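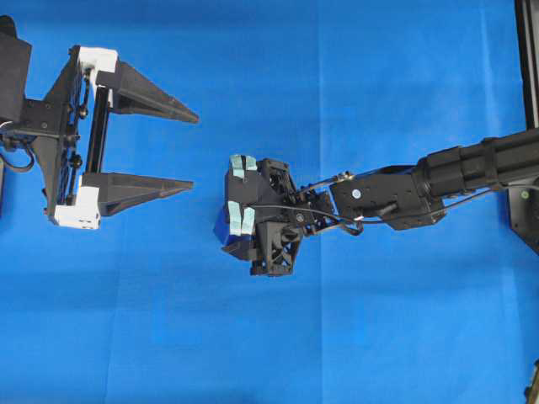 The blue cube, in the hand's custody. The gripper on the left has put in a request.

Handing Over: Bench Work at Usberg

Usberg packs spare parts for kitchen appliances, 2364 product lines of them, most small enough to lose in a coat pocket. Last July the company started training robot arms to pass parts to each other. Candela Carrasco and I spent the summer at the bench and in the packing hall, she with the pictures and I with the notebook. The packers call the arms "the trainees," and they have been trainees longer than anyone on the night shift.

Packing used to need two people per table, one to pick and one to bag. Now a picker named Benito Rivas spends his mornings steering an arm through the same handover until it stops embarrassing him. His target is 100 clean passes before lunch. He reached 72 on the day I sat with him and described this, to his supervisor, as a strong trend.

His back feels better, he says. His eyes feel worse. He used to talk to the person across the table, and he has found the arm a poor substitute on the subject of football. 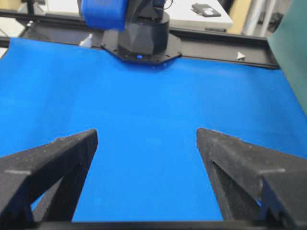 Has anyone lost a job to the arms so far?
The packing hall had 60 people when the project began and has the same number today, though four of them now have "operator" in their titles and a slightly better chair. Management has promised to keep it that way through next spring. After that the promise gets vaguer and the font gets smaller.

Emiliano Barrios, one of the four, came over from the bagging line. He keeps a paper log of every fumble, with a column for cause. The most common entry is "me." The software keeps its own log and is more diplomatic.

What bothers him is the pace. A bagging line has a rhythm you can daydream to, and he did so very happily for nine years. Teaching a handover means paying attention to a thing you have known how to do since you were two, and then explaining it to a machine in very small steps.

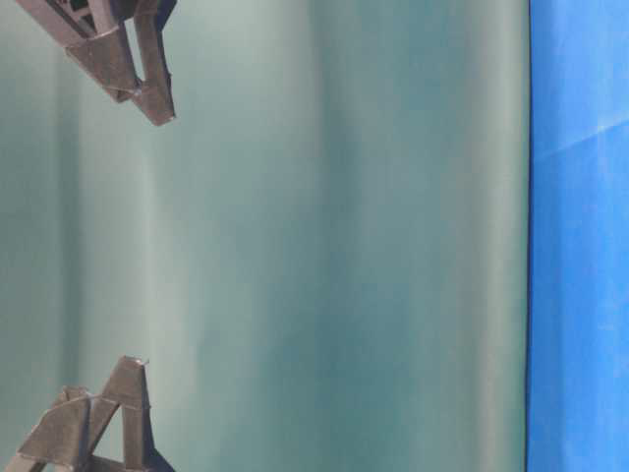

He asked for shorter sessions and got them, forty minutes on and ten off, after Prasert Siriwan from the evening crew pointed out that forklift drivers had been getting the same deal for ages. The ten minutes are spent at the coffee machine, an older piece of automation that has never once been asked to improve.

Evening sessions start at 5:30. Prasert brings his own cushion.

Pictures: Candela Carrasco. Words: Teodoro Villanueva.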